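Plidport silent film credits, readme

1,622 rows, one per screen credit. Ketill Vestergaard typed most of them in January from fan pages, so treat birth dates with suspicion. I checked 346 against studio ledgers and 146 were wrong.

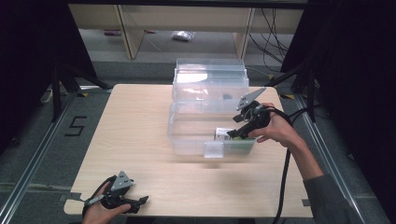 The "last_film" column is worse. It means the last title the source happened to list, and 5 performers have one dated after their death. Spouses are unverified. Don't cite any of this without a second source.

Corrections go to Vangelis Deligiannis.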